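Home Articles Authors Archive Contact

20 Jul 2021
Seren Mathias, Bhavana Sundaram, Gwawr Ruddock

3.2 Gathering the demonstrations

All examples were gathered on one tabletop at the Koyama site, against a plain white wall, over 38 sessions in July. An operator guided the arm by hand through each task while the joint angles, the finger opening and the camera streams were stored together. We kept the kitchen objects few and ordinary, so that differences between examples came mostly from where things were placed. Figure 4 shows the cooker used in the lid tasks.

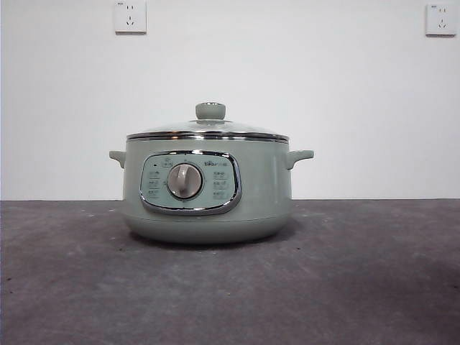 Figure 4. The multi-cooker with its glass lid in place, fixed camera view.

The lid was the hardest part to record well. Clear glass gives the depth sensor very little to work with, and early operators tended to aim at the rim when the knob was the better target. We wrote this into the operator notes after the first 194 attempts and did not go back to relabel the earlier ones. They remain in the set under a separate tag.

Views from the wrist bring a different problem. When the arm moves quickly the picture smears, and the edge of a glass cup can appear twice.

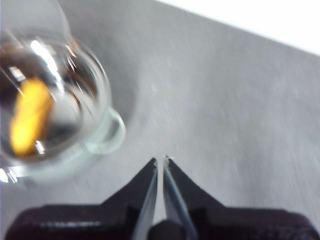

We chose to keep such pictures in the training set. A system that only ever sees sharp ones will meet blur for the first time when it is running — and a slow arm was not what we wanted to teach. Examples were dropped only when a stream was missing or the operator had marked the attempt as spoiled. Of 3,000 attempts, 627 were removed on these grounds. Labels were added afterwards by two of the authors, working separately, and disagreements were settled by the third.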